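Maltwood hand gripper, unit 4: set-up and care notes

Kept with the snack packet recordings. Last revised May 27, 2019.
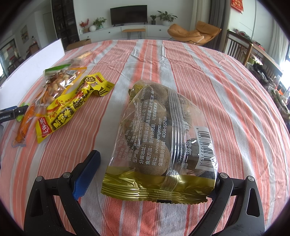
Dimas Majimbun asks that the pads be checked before the screws, as a worn pad feels much like a slack pivot when you squeeze. The order below follows his request.

Pads
Wipe both blue pads with a damp cloth and let them dry. Look for shiny patches in the texture. Change pads in pairs — a new one against an old one pulls the packet sideways. Spares are in the Borkowska drawer.

Pivot screws
Each finger has an inner and an outer silver screw. Nip them up until the side play goes, then back off slightly. The arms should still fall open under their own weight. No threadlock on the outer ones.

Camera
Clean the lens, then close the fingers fully and check that the tips meet in the middle of the view. Dark corners are normal with this lens.

Recordings
The set holds 652 clips of packaged food on a cloth-covered table: clear bags, long packets and small wrapped pieces. 14 clips were made before the last pad change and are listed in pads_old.txt. Leave them out if you are comparing grip.

Known faults
The left finger closes a little late after long sessions. Gemora had the same thing on their unit and cured it with a new crossbar bush. Ours is on order.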